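Quiénes somos

El Club de Robótica Larneron es un grupo de estudiantes de secundaria y de primer año de universidad que se reúne los sábados en la escuela Sowerby, en Clundau. Empezamos con una mesa prestada y dos ordenadores viejos. Hoy el club tiene 60 miembros, y para muchos es la parte de la semana que más esperan.

La responsable del club es Esther Rashidi, profesora de matemáticas. Ella no estudió robótica. Aprendió con los primeros alumnos, y todavía pregunta mucho en las reuniones. La parte de programación la lleva Wekesa Mwaipopo, que fue alumno de Sowerby, estudió ingeniería y después volvió para enseñar. Wekesa llegó a esta región de adulto y da sus clases en un español despacioso y muy claro, cosa que agradecen también los alumnos que hablan otra lengua en su casa. Yo soy uno de los que escriben esta página, y el español tampoco es mi primera lengua, así que pido paciencia si alguna frase queda un poco rígida.

Qué hacemos

Durante los primeros años construimos robots pequeños con ruedas, que seguían una línea negra en el suelo. Todavía lo hacemos con el grupo de los más jóvenes, porque se aprende mucho de sensores y también de soldadura. El grupo de los mayores trabaja desde febrero en otro proyecto, que se llama Brarnito. Es un programa que enseña a un brazo robótico a hacer tareas de cocina: tomar un vaso, mover una tetera de un lugar a otro, dejar un pan sobre la encimera sin tirar lo que está al lado.

Todo el trabajo de Brarnito se hace en simulación. Un brazo de verdad cuesta mucho más de lo que nuestro club puede pagar, y además en la simulación se puede repetir la misma tarea muchas veces con los objetos en posiciones diferentes. Los alumnos preparan la cocina virtual, escriben las instrucciones del movimiento y después revisan los resultados en parejas. En el último trimestre el grupo completó 800 intentos y guardó todos, también los malos, que se discuten cada sábado antes de la pausa.
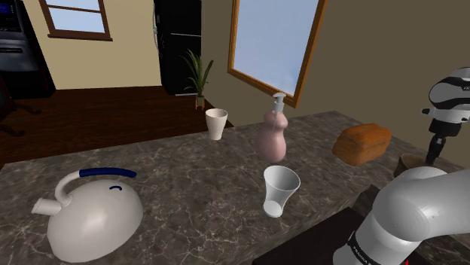 La cocina simulada de Brarnito, con el brazo a la derecha de la encimera.

Las tareas parecen fáciles para una persona, pero no lo son para un programa. Un vaso que se abre hacia arriba no se toma igual que uno casi recto. El dosificador de jabón tiene la cintura estrecha, y si el brazo baja demasiado rápido, lo empuja. Con el asa de la tetera tuvimos semanas de dificultades, y el equipo que la estudia escribió un cuaderno entero sobre los ángulos de la pinza. Este cuaderno se puede leer en la biblioteca de la escuela.

Cómo se organiza el club

Las reuniones empiezan a las 10:00 y terminan a la hora de comer. Hay un grupo de iniciación, con 20 plazas, y el grupo de proyecto. Para entrar en el primero no es necesario saber programar. Para el segundo pedimos un año de experiencia en el club o una conversación con Wekesa, que no es un examen. Cada alumno lleva un diario de trabajo, en papel o en el ordenador, y lo presenta a un compañero una vez al mes.

La cuota es pequeña y la escuela tiene una ayuda para las familias que la necesitan. Se pide en la secretaría y la información queda entre la familia y Esther.

La muestra de fin de curso

Cada año abrimos las puertas al barrio. A la última muestra vinieron 130 personas, entre ellas varios antiguos miembros. Los visitantes pudieron mover el brazo simulado con un mando, y los alumnos explicaron sus programas sin ayuda de los profesores. Para la próxima edición estamos preparando una tarea nueva, que consiste en ordenar la encimera completa.

Cómo encontrarnos

Estamos en el aula de tecnología de Sowerby, en la planta baja, entrando por el patio. Quien quiera conocer el club puede venir un sábado y quedarse toda la mañana sin compromiso. Los menores de 14 años deben venir la primera vez con un adulto.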